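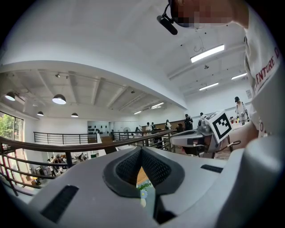

1. Introduction

This report looks at the second serve in amateur tennis. I wanted to find out how often club players win the point when their first serve misses, and whether the speed or the placing of the second serve makes more difference. The work was done for the sports performance module and uses matches from the singles ladder at Wellby Tennis Club, where I have played since I was a junior.

Professional matches are covered by a lot of published statistics. Club matches are not, and coaching advice for club players is often taken straight from the professional game. A common piece of advice is to hit the second serve harder, on the grounds that a slow one will be punished. I wanted to see if that held at Wellby.

2. Questions

The report tries to answer three questions.

How many points do club players win behind the second serve, compared with the first?
Do players who serve to the backhand side win more of these points?
Does the double fault rate rise late in a set?

3. Background

In a service game the server has two attempts to start each point. If both miss, the point is lost, and this is a double fault. Most players hit the first serve flat and fast and the second slower, with some spin to bring it down into the box. At club level the spin is often slight, and many players simply push the ball over.

The receiver has more time against a slower ball and can step forward. Coaches I have worked with teach the return of second serve as an attacking shot. The server's choice is therefore between risking a double fault and giving the receiver an easier return.

4. Method

I recorded 11 singles matches by hand from the side of the court. All were best of three sets with a tie-break in place of a third set. The matches were played on two surfaces. Seven were on the hard courts at Wellby and four were on the artificial grass at Lolside, where the ladder moves when the Wellby courts are booked for juniors.

For each point I wrote down:

the score
first serve in or out
second serve in or out
direction (forehand, backhand or body)
who won the point
whether the return went in

I used a paper sheet with one row per point and typed it into a spreadsheet the same evening. Direction was judged from where I was sitting, level with the service line. Body serves were hard to judge and I was strict about them, so if I was in doubt I marked the serve as forehand or backhand.

I did not measure speed with a radar gun. I put each second serve into one of two groups, "pushed" or "hit", depending on whether the player used a full swing. This is a rough measure and I come back to it in section 7.

Before starting I did a practice match to get used to the sheet. It is not included in the results. I lost track of the score twice in that match and afterwards added a column for the game number, which fixed the problem.

5. The data

The full set has 1477 points. Of these, 1133 come from matches between players in the top half of the ladder and the rest from the lower half. The split is uneven. Players in the lower half tend to arrange their matches at short notice and I missed several of them.

Tie-break points were kept in the main count but left out of the late-set comparison, as the serve changes hands every two points and the pattern of play is different.

One match at Lolside was stopped for rain in the second set and finished on the following Sunday. I treated it as a single match. The players had rested in between, so it was also left out of the late-set comparison.

6. Results

6.1 First and second serve

Servers won more than half of the points when the first serve went in. When it missed, they won fewer than half, and this was true in every match but one. The exception was a top-half match at Wellby in which the receiver kept trying to drive the return down the line and put a lot of balls in the net.

The gap between first and second serve was wider in the lower half of the ladder. Most of the difference came from double faults. With double faults taken out, the two halves were close.

6.2 Placing

Second serves to the backhand did better than second serves to the forehand. The returns that came back from the backhand side were shorter on the whole, though I did not record depth and this is only from my notes. Very few servers went for the body. Those points went well for the server but there were only 30 of them, and I would not rely on that figure.

Left-handed players make this section harder to read. There were two in the group. Their usual serve on the left side of the court swings out to a right-hander's backhand, so they serve there more often and some of the backhand advantage may belong to them. I ran the comparison again without their matches. The backhand was still ahead, by less.

6.3 Pushed and hit serves

I expected hit serves to do better and they did not. Points that started with a hit second serve were won slightly more often when the serve went in, but the extra double faults cancelled this out. In the lower half of the ladder, pushed serves were clearly the better choice.

6.4 Late in the set

I compared the first four games of each set with everything from the ninth game on. Double faults did go up, but a small number of players account for nearly all of it. Two of them served double faults on set point. The others showed no change.

7. Problems with the work

The main weakness is that one person recorded everything. My view of what counts as "hit" may have drifted over the weeks. I should have asked a second person to score one match alongside me and compared the sheets.

The surfaces were not balanced. The ball stays lower on the artificial grass at Lolside, and a pushed serve is harder to attack there. Four matches are not enough to separate this from the other effects.

I also know most of the players. I tried not to let this affect the scoring, but I knew in advance who was likely to push the serve.

Balls were not the same in each match. The ladder rules say that new balls should be used, and this was not always done.

8. Comparison with earlier student work

The Nedelcu project, which is kept in the department library, looked at doubles at indoor centres and found that placing mattered more than pace. My results for singles point the same way. The Prikach report covered junior players and found a much higher rate of double faults than I did, which is to be expected from the age group. Neither of them split the serves into pushed and hit, so section 6.3 cannot be checked against them.

9. Conclusions

Club players at Wellby lose more points than they win behind the second serve. Placing the ball on the backhand side helps. Hitting it harder did not help overall, and for lower-half players it made things worse. The late-set effect was found in a few players only.

For a lower-half player, practice time would be better spent on getting the second serve in to the backhand at the present speed. For the top half the results are too close to give advice.

10. Further work

A second season of data would allow the two surfaces to be compared properly. I would also record the depth of the return.

Appendix A: blank scoring sheet
Appendix B: points by match and surface
Appendix C: double faults by game number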